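Ploltero gripper trials

The Ploltero gripper trials are a set of bench tests comparing two-finger grippers, wrist cameras and arm controllers on small tabletop arms. They were set up by the Lirnitz workshop together with Zavton, a maker of control boards. First results went up on July 3, 2022. The trials are mostly cited for their handling scores on soft fruit, less so for the controller part, which is shorter and has gaps.

Background

Earlier Lirnitz tests used blocks and pegs only. Easy to score, not much use to anyone picking food. The Kratochvíl sheet, a one-page scoring form, was added in June and brought in fruit, cups and baskets. It is still the form used.

Method

One arm, one table, one gripper at a time. Each gripper gets 159 attempts per controller, same objects, positions shuffled between runs. An attempt counts as clean if the object is lifted, moved and set down with no visible mark. Dropped objects score zero. Slips that recover score half, altough early sheets don't always record them.

Two views are kept for each attempt - one fixed camera at the table and one small camera at the wrist. The fixed view is used for scoring. The wrist view is mainly for checking finger alignment before closing.

Grippers

Angular fingers, narrow tip. Good on cup rims, fair on stems, poor on anything soft and round.
Flat padded fingers. Slower. Better on peaches, worse on cups.
Curved fingers. Dropped after 690 attempts, pads kept coming loose.

A halved avocado is the hardest item on the sheet. Cut side up there is little to hold, and closing force has to stay low. The translucent cup is a problem for a different reason: depth readings go straight through the wall, so the wrist camera often puts the rim in the wrong place.

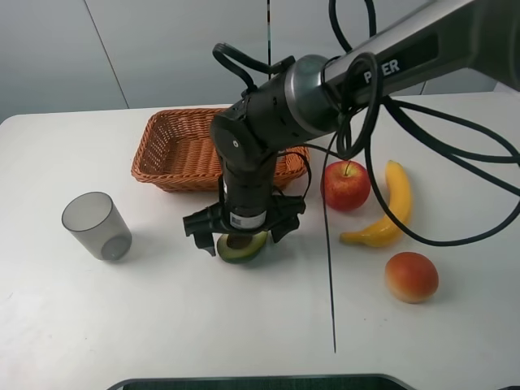
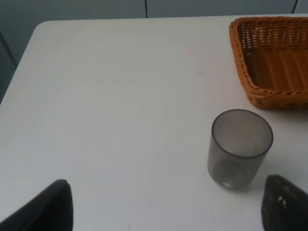 Controllers

The Zavton board was run against a plain position controller. Total of 959 scored attempts on the Zavton side, fewer on the other. Force limiting helped with fruit and made no clear diffrence with cups. Control loops were tried at up to 2000 cycles per second; the higher settings made the wrist buzz and were left out of the final table.

Criticism

Table lighting was not fixed between runs. Fruit ripeness was noted by hand, as "firm" or "soft" only. Cable drag on the wrist was not measured either - later sheets have a column for it, mostly blank.

See also

Kratochvíl sheet
Lirnitz peg test
Parallel gripper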